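The Color That Won't Leave

Every December the paint companies announce the color of the coming year, and every spring my neighbors paint the hallway teal anyway. Hisel tried to steer us toward a warm mushroom. Gitow went with rust. The teal cans sold out by the register.

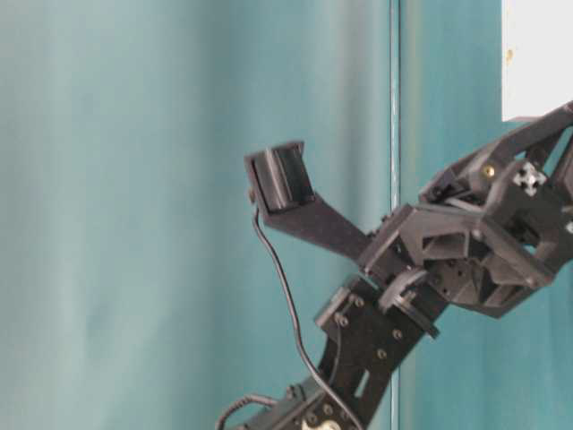

Teal in two strengths, divided by a thin pale line.

Alvar Boström has mixed paint at Öberg for some 95 seasons, or so it feels to him. He keeps five blue-greens on the wall and says customers can tell two of them apart. They take an hour to choose, go home with the one they walked in for, and come back for a second can - the first coat always looks like a swimming pool. 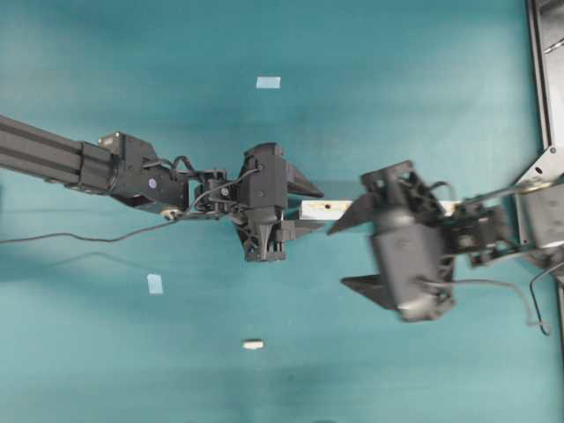
A pale block against teal-blue.

The trouble is that teal changes its mind. At breakfast it's a seaside hotel. By supper, under a cheap bulb, it's a dentist's office with a payment plan.

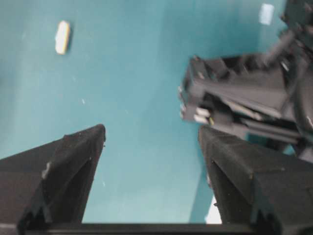

Couples fight over whether it's blue or green. Boström refuses to rule on this, having once lost a good customer that way. Druletti dodges the question by calling its version "Harbor," and harbors, in my experience, are brown. 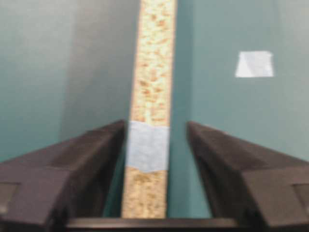

What goes with a teal wall?
Cream trim, plain wood and a warm bulb. Try a sample beside the window first, and look at it again after dark.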